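Does more hand-held gripper data help if it's all from one building?

Posted by murin_bench

I've been trying to copy the Vorkska result at home (well, at work, after hours) and I'm stuck. They trained on 1,907 hand-held demos and got a policy that works in rooms it never saw. Mine falls apart as soon as I move the table. Do I need more demos or more rooms? I have 2 rooms right now.

hilau_dev

More rooms. Also check your latency.

Mena Tinkers

I'd go with rooms too, but let me add a bit! We ran our own small version of this. Same number of demos each time, first from 2 places, then from 5, then 6. Going from 2 to 5 made a huge difference on a table the policy had never seen. The sixth barely moved anything, so don't kill yourself over it. And get out of the lab proper if you can, we did a bunch up by the stairs, with daylight coming in from the far end and people standing around.
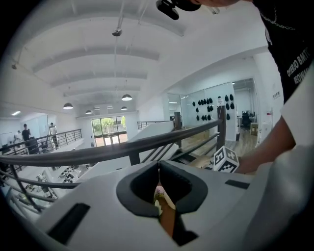

The other thing I'd look at is your camera tracking, because bad poses look exactly like bad generalization when you only read the success rate. Replay ten demos before you train anything. If those miss, more rooms won't save you.

hilau_dev

Yeah ok, replay first. Then rooms.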